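Pre-opening safety walk-through: two-arm table demonstration
Hauksdóttir open day, ground floor demo room
Checked by: Hatsue Oda
Second check and sign-off: Yae Takagi
Time started: 8:15 a.m.
Time finished: 9:40 a.m.
Doors open to visitors: 10:30 a.m.

How to read this list. Each item is marked OK, FIX (must be put right before doors open) or WATCH (acceptable, but the person on duty keeps an eye on it). Comments are by H.O. unless marked Y.T. Anything marked FIX has to be cleared by a second person.

SECTION A. ROOM AND ACCESS

A1. Main entrance and exit route clear to full width
OK
Both door leaves open and latch properly. The welcome desk has been pulled back since the May open day and no longer narrows the route.

A2. Second exit unlocked and signed
FIX – cleared 9:05
Unlocked, but the sign was hidden by a Botisow banner. Banner moved to the other side of the hallway. Y.T. checked the sign from the welcome desk and from the back row.

A3. Visitor line on floor in place
WATCH
Tape is down and reads well from the door. One corner is lifting where the carpet seam is. Pressed down and taped over. Look at it again at the midday break.

A4. Distance from visitor line to the farthest reach of either arm
OK
Measured with both arms driven out at slow speed. Smallest gap 1000 mm, which meets our house rule for this room. Measured at table height, on the visitor side only.

A5. Group size
OK
The desk will send in one group at a time. No standing in the doorway. Groups with small children go to the front and the adults stay with them.

A6. Lighting
OK
Overhead lights on. No glare at the visitor line. The stand behind the table is on the staff side and stays there all day.

A7. Fire extinguisher present and in date
OK
By the main entrance. Seal intact.

SECTION B. ROBOT ARMS AND CONTROLS

B1. Emergency stop, operator position
OK
Pressed with both arms moving at demo speed. Both stopped. Released, reset, restarted from the console. Repeated once.

B2. Emergency stop, host position
FIX – cleared 8:50
Worked when pressed, but the cable was too short for the host to hold the button while facing the group. Longer lead fitted and the test done again from the start. Please don't swap it back after the event, the short one belongs with the bench in the workshop.

B3. Restart after stop
OK
Arms do not move on release of the button. Operator has to confirm at the console.

B4. Speed limit set for public running
OK
Limit is 200 mm per second at the gripper for all visitor sessions. The faster setting is password locked. Y.T.: tried to change it without the password and could not.

B5. Gripper fingers
OK
Powered off and checked by hand on both sides. No loose pins, no sharp burrs. Fingertips are narrow and should be treated as a pinch and poke hazard even when still. Hosts have been told not to let anyone shake hands with the gripper, which somebody asks for at every open day.

B6. Arm covers and cable runs
WATCH
Cables follow the arms and did not snag in ten minutes of the table program. The program for the afternoon has wider movements. Run it once without visitors and look at the cables again before the first afternoon group.

B7. Base fixings
OK
All bolts marked, no marks out of line.

B8. Operator present whenever power is on
OK
Rota is on the inside of the cabinet door. If the operator leaves, power goes off. No exceptions for short breaks.

SECTION C. TABLE AND TASK

The table program is the food handling task from the Grasa project: bowls and a cup on the mat, with the two arms working from the near side. Section C was checked with the table laid out and again with the program in use.

C1. Table stable, legs locked
OK
Leaned on each corner in turn. No rocking.

C2. Mat flat and not sliding
OK
No curled edges.

C3. Bowls and cup undamaged
OK
Handled each piece. No chips or cracks. Spares are in the Cemimetti crate in the prep room.

C4. Food pieces used in the task
WATCH
Small pieces only, cut beforehand in the prep room. No knives come into the demo room at any time. Replace the food between groups if it has dried out. Food from the table is not for eating, and hosts should say so at the start of each session, before a child asks.

C5. Dropped food and spills
WATCH
Stop the arms before wiping. The host may wipe the mat only after the operator calls "arms off." Wipe the floor as well if anything rolls over the edge.

C6. Kettle at the back of the table
FIX – cleared 9:20
See photos below. The kettle must be empty and unplugged for all public sessions. Y.T.: lifted it, checked inside, plug is out. It can stay where it is under those terms. If anyone wants tea, there is a kettle in the kitchen.

C7. Desk lamp
WATCH
Stable on its base. The cord should be kept to the back and away from the arms. Hosts should not adjust the shade during a session.

C8. Other items on the table
WATCH
Tissues may stay, they are used for wiping down. Paper cups with drinks in them may not. Personal bags come off the table before the first group and go in the staff locker.
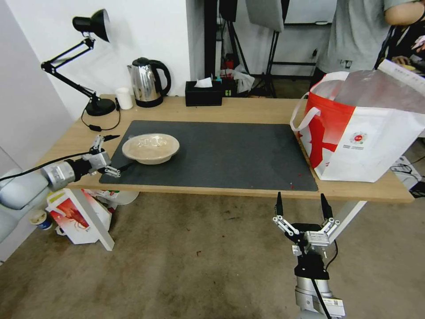
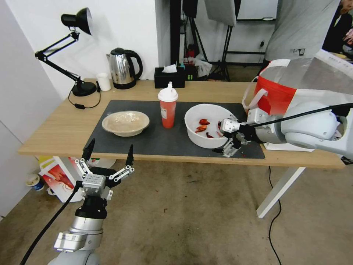
Items C6 and C7: kettle and desk lamp at the back of the table, both photos. Item C8: tote bag at the right of the table, first photo only.

SECTION D. FLOOR AND CABLES

D1. Floor under the table
FIX – cleared 9:30
Boxes and cups under the table are a trip hazard for the host, who has to reach the mat from the side. All of it to the prep room. Y.T.: taken out, floor checked on both sides.

D2. Cables on the floor
FIX – cleared 9:35
Cables near the table legs need to be gathered and covered wherever staff walk. Cover strip laid. It takes up to three cables, so the lamp cord goes behind the table and not into the strip.

D3. Light stand legs
OK
Legs fully spread. Tape on the feet. Nothing hanging from the stand.

D4. Carpet
OK
No loose edges apart from the seam noted under A3.

D5. Wall outlets and extension leads
OK
No lead plugged into another lead. Load on the demo circuit checked with everything running. The coffee machine in the hallway is on a separate circuit, after what happened last year.

D6. Plastic bags and packing
FIX – cleared 9:30
All loose bags and packing out of the room. Light plastic moves when the door opens and we don't want it near the arms. Y.T.: done.

SECTION E. STAFF AND VISITORS

E1. Roles agreed
OK
One operator, one host, one person on the door. The host talks, the operator does not. Questions for the operator wait until the arms are off.

E2. Clothing
FIX – cleared 8:40
Lanyards must come off or be tucked in for anyone who goes within reach of the arms. Same for loose sleeves and scarves. Clip badges handed out from the desk.

E3. Opening announcement
OK
The host reads the card out loud at the start of each session:
Please stay behind the line.
Please do not throw or hand anything to the robot.
If the host says stop, everyone stays where they are.
The card is short on purpose. Don't add to it.

E4. Visitors trying the controls
OK
Only in the last slot of the morning and the last slot of the afternoon, one person at a time, with the operator holding the stop button. Minimum age as printed on the sign-up sheet. Speed limit from B4 stays in force.

E5. Photos and video
OK
Allowed from behind the line. No tripods or selfie sticks past the line.

E6. First aid
OK
Kit is at the welcome desk. Contents checked against the list inside the lid, and plasters topped up. Hatsue Oda is the first aider until 1 p.m., Yae Takagi after that.

E7. Noise
OK
Normal conversation can be heard over the arms at the visitor line. Stop call by voice was heard at the back of the room.

SECTION F. REPEAT CHECKS DURING THE DAY

F1. Before each group
Operator: stop button, arms at rest position, console message clear.
Host: line clear, table clear of anything not in the task, floor dry.

F2. Midday break
Power off at the cabinet. Tape (A3), cable strip (D2), cables on arms (B6). Empty the food waste. New food out of the fridge at 12:45 p.m. and not earlier.

F3. End of day
Arms to rest position, power off, cabinet locked, key to Y.T. Mat wiped down and left to dry. Bowls and cup washed by hand – the dishwasher warped two lids in May.

F4. Incident sheet
Any contact between an arm and a person goes on the sheet, however light. Any unplanned stop goes on the sheet with the time. If there have been 3 unplanned stops, the demo closes for the day and the Grasa project lead is called.

OPEN POINTS

1. The second exit sign needs a permanent position above banner height. Passed to building services.

2. The door person had no way of telling the host to hold a group. Two hand radios borrowed from reception for the day. We should buy our own.

3. The print shop sent 500 leaflets with the old room number on them. The desk is correcting them by pen as they are given out.

4. Y.T.: I would like the visitor line moved back another 200 mm for the afternoon program if B6 shows a wider sweep than expected. Decision after the trial run, H.O. and Y.T. together.

5. Under-table storage. It was on the list last time too. A shelf in the prep room has been cleared for the demo boxes and labeled Grasa. Please use it.

RESULT
Room may open at 10:30 a.m. for the morning program.
Afternoon program to be released separately after the B6 run.

Signed: H. Oda
Signed: Y. Takagi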